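Gurkmont two-arm bench kit: worth it for handling soft stems?
Posted 04/02/2024 by stemgauge

We are looking at the Gurkmont kit, two arms on a shared front rail with a wrist camera on each. Quoted price is 1380 without the side walls. The job is cut flowers into vases. Has anyone run it on thin stems, and are the stock fingers good enough?

pallet_nine
Yes, with limits. Ours has been on flower work since December. Rigid stems are fine on the stock fingers. Soft ones need the grip force turned down, and the default of 8 is too high – I use 6.
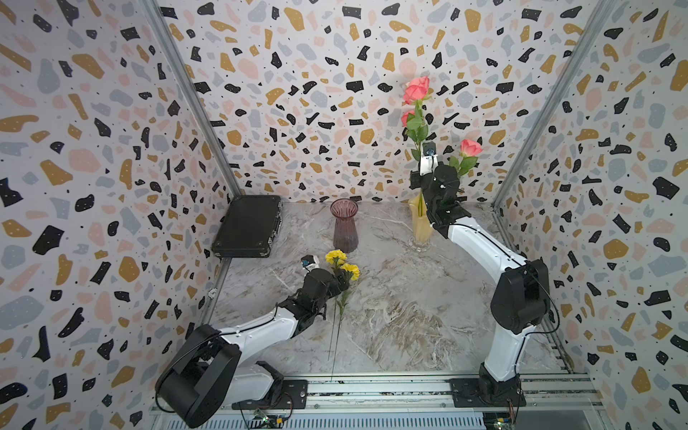

Roses at the right arm, yellow carnations in the left gripper.

Check the cable loops at the joints before you set travel limits. The manual from Stedley says little on this. Patterned walls have given us no trouble with the wrist cameras.

oldrelay
Wouldn't bother. Had a Valentini arm from 2007 and it crushed everything.

tq_bench
That's a different class of machine. To the original poster: ask the Prarnedville dealer for a trial week and bring your own vases. Ruffled rims are harder to clear than straight ones.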